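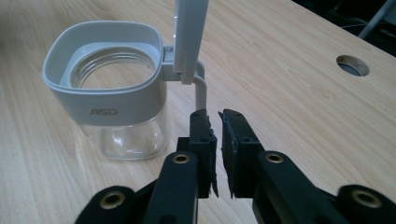 The jar with the grey collar, on the kitchen table in Castside.

Home | Essays | Kitchen | About

I'm going to stick up for the glass jar with a handle bolted on. My friend Eusebio Villca thinks a jar is a jar and you should just grab it, but he's got hands like shovels! Mine are small, and I like something I can hook my fingers round (a big plain jar always feels like it's on its way to the floor). Yes, the plastic is a bit ugly. I don't mind the chunky rim, and you can still see through the glass, so I know when I'm low on rice. I'd buy another tomorrow.

Contact | © Castside | Back to top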